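Laundry sorting, second revision

Posted in March, filed under House

The previous post on this covered the shelf. This one covers the table and the containers, which I have now changed twice.

The old arrangement was a single large hamper in the hallway. Everything came out of the dryer, went into the hamper, and stayed there until someone needed a shirt. Folding took place on the bed, which meant it had to be finished before bedtime or moved to a chair. It was usually moved to a chair.

The new arrangement is a white table against the wall with a container at each side and a clear area in the middle. Unfolded items start on the left, get folded in the middle and go to the right. I had tried it with both containers on the same side and kept reaching across my own work.

Some notes on the table. It came from the Drastell clearance outlet, and I picked it for height. My kitchen counter is too low for any job that lasts more than ten minutes, and the desk is lower still. White was the only color in stock. I would have chosen a darker one, but white has been useful for finding lint and loose threads.

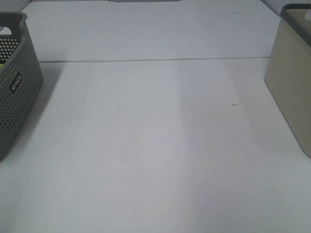

The working area has to fit a bath towel folded in half lengthwise. That is the largest thing I fold on it. Sheets are still done standing up, on the floor side, and I have no plans to change that. If the middle is any narrower than the half towel, the edges end up in one of the containers and have to be pulled out again. If it is much wider, the containers sit too far out and get bumped.

I timed a few loads because I wanted to know if the change was worth the floor space. A mixed load on the bed took 73 minutes from dryer to drawer, including interruptions. The same sort of load on the table takes roughly half that. I did not control for the interruptions, so treat the comparison as loose. Most of the gain seems to come from not walking back and forth to the hamper.

On containers. I went through three types before settling.

Fabric cubes: fine on a shelf, bad on a table. The sides fold inward when the cube is half full.

Wire: snags knits. I lost a sweater cuff to one and gave the pair away.

Plastic: what I use now. Rigid sides, wipes clean, and the perforated kind lets some air through. I still would not leave anything damp in it overnight. A handle matters more than I expected, as the basket gets carried down the stairs from the dryer and back up empty. Check where the handle joins the rim before buying. On the cheap ones from Skevik the joint was the first thing to go, after two months of normal use.

Capacity is the other thing to check, and the label will not help much. Stated volume assumes you fill it to the brim, and a basket filled to the brim drops socks on the stairs. I fill to just under the hand-hold and stop.
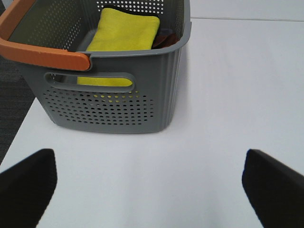 Gray basket, orange handle, something yellow in the load.

Remaining problems. Socks are unsolved. I tried pairing them first, pairing them last, and pairing them in a separate pass once a week. Last is the least bad, because by then most of the pairs are in the same place. Hangers also have nowhere to go. They pile up at the back and slide off when the table is bumped. I have ordered 6 adhesive hooks for the wall and will put them at shoulder height.

A reader in Brorkcombe asked whether this would work in a closet with a door. I think so if the door comes off or opens outward. Measure the containers with the handles up before you commit to a shelf height.

Next post is the hooks, assuming they hold.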